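Plestodo Open Day: Safety Inspection Checklist with Comments
Halby building, ground floor
Date of inspection: 25 May 2020
Scope: visitor areas, demonstration stations, bed-making station with hand-held gripper
Ratings used: Satisfactory / Action required / Not applicable

Section A. Access and visitor flow

A1. Main entrance and exit route clear to full width. Satisfactory.
Comment: The display boards delivered in December have been moved to the side wall and no longer narrow the corridor.

A2. Floor marking around each station in place. Action required.
Comment: Marking is set 1000 mm from the working side of each station. The tape at the Hjaltested arm has lifted at one corner and is to be replaced before doors open.

A3. Visitor groups limited to 27 persons, including escorts. Satisfactory.
Comment: The limit is posted at the registration desk. Escorts are to hold the next group in the lobby until the previous group has left the floor.

A4. Emergency exit signs lit and visible from all stations. Satisfactory.

Section B. Hjaltested arm (fixed station)

B1. Guard panels fitted and fastened. Satisfactory.

B2. Emergency stop tested from operator position and from visitor side. Satisfactory.
Comment: Both buttons tested three times each. The visitor-side button should be labeled in larger letters.

B3. Speed limit set for demonstration mode. Satisfactory.
Comment: Set to demonstration level and locked. The key is held by the station lead.

B4. Warning sign for moving parts at eye level. Action required.
Comment: The sign is mounted too low for adult visitors and is hidden when a group is standing in front of it.

Section C. Emance hand-held gripper (bed-making station)

C1. Operator briefed on pinch points. Satisfactory.
Comment: Children may try the tool only with an operator beside them. Fingers are to be kept away from the linkage arms while the grip is closing.

C2. Grip pads and screws checked before use. Satisfactory.

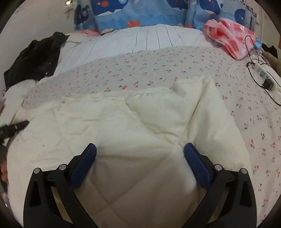 Plestodo Safety Office

C3. Bedding clear of items not needed for the task. Action required.
Comment: A jacket, a plastic bag and a power strip are lying on the bed with the comforter. The jacket and bag are to be removed before the comforter is handled.

C4. Electrical items kept off bedding. Action required.
Comment: The power strip rests directly on the cherry-print sheet with a charger plugged in. Relocate it to a hard surface. The thin black cord is looped on the sheet and could be caught when the comforter is pulled.

C5. Gripper opened fully before approach to fabric. Satisfactory.
Comment: The fingers are open above the quilted comforter, with the blue pads facing each other. Operators should take hold of a raised fold where one is available.

Section D. Closing items

D1. First aid kit sealed and within date. Satisfactory.

D2. Attendance sheet kept for all visitors. Satisfactory.

D3. Open actions: A2, B4, C3, C4. Each is to be signed off by the station lead, and the signed sheet returned to the registration desk before the first group is admitted.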